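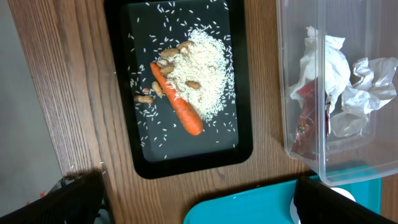 KASVILLE, September

Hi all,

Time for another update on the lift replacement at the Kasville warehouse. I promised I'd keep these shorter, and I've already failed, because there's a lot to get through this time (most of it good!).

The big news is that the first of the new machines is in use. We went with the Clistier for the narrow aisles in the end. I know some of you were leaning toward the Drendau, and I was too for a while — it has the nicer platform and the gate is easier to work with gloves on. But the Drendau needs more room to turn at the end of aisle 9, and we'd have had to pull out a bay of racking to give it that. The Clistier gets around the corner with the racking left where it is. I drove it myself a few times before signing the paperwork, and I only bumped one pallet.

Platform height was the other thing you asked me to check. Our top pick level is at 192 inches, and the Clistier's reach covers it with the picker standing flat-footed on the deck. Nobody has to stretch or climb on the mid rail, which I'm sorry to say was happening with the old rolling ladders. Those ladders are now out of the picking aisles for good. I kept 2 of them for the mezzanine, where the floor won't take a powered machine, and the rest are tagged and waiting by dock door four for the scrap people.

Training took longer than I'd planned. I had it down as a half day per person, and it ended up closer to a full one by the time everybody had done the classroom part, the harness fitting and their turns in the practice lane. I'd rather eat that cost now, and I've moved a little money over from the signage line to cover it. The signage came in cheap anyway, so please don't worry, the total hasn't changed.

Now the charging area. This is the part that's behind. The electrician found that the panel on the east wall couldn't carry both chargers along with the stretch wrapper, so for the moment we're charging overnight only, one machine at a time. It works, but it means somebody on the late shift has to remember to swap the plugs, and twice so far we've come in to a machine that was half full. The new panel is ordered. I don't have a firm delivery date and I'm not going to make one up for you.

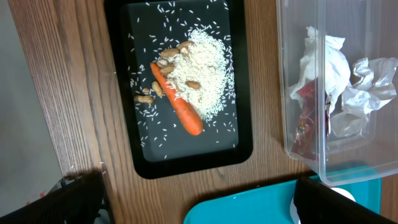 Kasville — September

A few numbers, as requested. We relabeled 1,416 pick locations so the aisle side and the level can be read from the platform as well as from the floor. That job is finished, and it was every bit as boring as it sounds. The old labels faced down at an angle for people on foot, so from up top you couldn't read a thing. Of those locations, 900 are in the upper levels, and they're the ones where the new lifts should save us real time. I don't want to quote you a pick rate yet. The crew is still getting used to the controls, and any figure I gave you now would be unfair to them and to the machine.

What I can tell you is what I'm hearing. People like the quiet. They like having somewhere to set the carton down while they scan. They don't like the beeper when it lowers, which is loud, and I've asked whether the volume can be turned down and still pass inspection. There's also some grumbling about the deck mat curling up at the front corner. We've glued it once. It came up again, so the supplier is sending another.

Inspection sheets are hanging on each machine and get filled out before every shift. I go through them at the end of each week. So far the only faults written up have been the mat, a loose strobe cover and a dead bulb in the work light.

Coming up next is the Dalisay building across the yard. The floor there is rougher than ours, with a couple of expansion joints I'm not crazy about, so I'd like to get the joints filled before we put a lift on it. I have one quote in and I'm waiting on a second. If both come back higher than the budget line, I'll need a decision from you on whether to fill all the aisles or just the two we use the most — I'd vote for all of them, but I understand if that's a stretch this year.

Two things I need from you: approval on the training money I moved, and a yes or no on keeping the rental lift one more month while the charging gets sorted out. I'm hoping for a yes on both. The receipts are in the shared folder under the Kasville heading, and I'll send the Dalisay quotes over as soon as I've got the pair of them.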